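Sloped-Wall Metal Bin, Gray, Open Top

Wedidar Shop Supply > Bins & Hoppers > Metal > Open top

Item no. 2062-G
Sold as: each
Condition: new or shop-worn (pick below)
Made for us by Simetti

Big gray metal bin for parts, blocks, offcuts, whatever you need to dump somewhere and grab back out. Walls lean outward so the mouth is wider than the floor. Flat bottom. Open top, no lid, and no we don't sell a lid for it. Asked Simetti twice.

This is the same bin we've carried since the Carnmont catalog days, only the item number changed. If your old paperwork says Carnmont 208 this is what you want. Same footprint, same slope, same drain holes. Dividers from the old one fit.

What people use it for

Mostly loose stock at a bench or a work cell. Wood blocks, rubber feet, castings, cut bar, short lengths of pipe. Works well where things need to be picked out one at a time from above, becuase the sloped sides keep pieces from standing straight up in the corners quite so much. They will still lie flat against a wall if they're long. Long pieces do that in any bin. Keep the load shallow if picking matters to you, a single loose layer is best.

Not for liquids. There are holes in the floor.

Not a planter either, although we've sold a few for that.

Finish

Outside and rim are gray. Floor is bare metal on purpose, paint on the floor would be gone in a month. Walls are painted inside and the paint WILL scratch. Drop hard blocks in from any height and you get chips and streaks on the slopes, then the floor goes cloudy and scuffed. Doesn't hurt anything. If you need it pretty, order the liner.
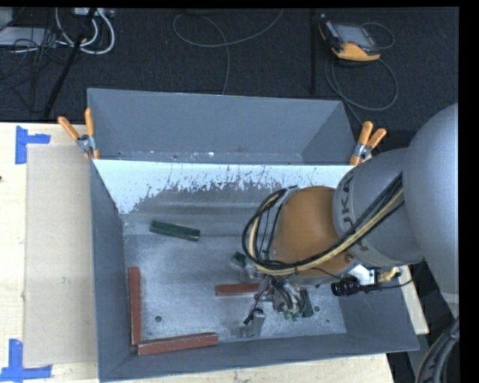 Liner is a gray rubber mat, cut to the floor only, holes pre-punched. Cuts the noise down a lot and takes the shine off the bottom. Bare metal throws reflections under overhead lights, which bothers some people when they're looking for small parts and bothers camera setups more. Matte liner fixes most of it. Liner does not cover the walls.

Options

Bin only
Bin with floor liner
Bin with floor liner and divider (divider splits it down the middle, lifts out)
Shop-worn bin, scratches and scuffs, structurally fine, no returns on these

Shop-worn stock comes and goes. If the button is gray we're out. More usually turn up in February when we swap out the demo floor.

Setting it up

Put it on something flat and solid. Leave room past the rim on every side you'll be reaching in from, people measure the floor and forget the top is wider. Measure the RIM. If you're putting it next to another box or cabinet leave a finger gap or the edges will rub the paint off each other.

Check the floor holes before the first load. Sometimes a bit of packing gets stuck in there.

Cleaning

Tip it, brush it, wipe with a damp rag. Crumbs and little chips of whatever you're storing collect on the floor, brush them toward the holes. No wire brush on the painted walls. Mild soap OK. Dry it after, bare metal floor can spot.

Touch-up paint: Millet gray, small can, sold separately. Close match on the outside, a bit lighter once dry. Don't bother using it on the inside slopes.

Shipping

Ships on a pallet, one per pallet. Can't nest them with the divider in. Orders of 2 or more bins ship together if the address is the same. Lead time roughly 13 working days, quicker if it's on the floor. Curbside drop unless you ask for a liftgate, so ask for a liftgate. Two people to move it.

Check the corners before you sign. Dented rim, note it on the slip and send us a picture the same day. Scratches inside on a new bin, same thing. Shop-worn bins don't count obviously.

Questions we get

Can I drill it? Yes, voids the warrenty.

Can I weld a bracket on? See above.

Does it stack? Empty ones nest. Full ones don't stack, please don't.

Does it come in blue? No. Gray. Under some lights the paint looks bluish, it's the same paint.

Are the blocks included? No, bin only.

Are the holes threaded? No, plain round.

Goes with

Floor liner, gray
Lift-out divider
Millet touch-up, gray
Low stand, steel, fits this bin only

Page updated 12 Oct 2026. Prices on the order form, quantity breaks by phone.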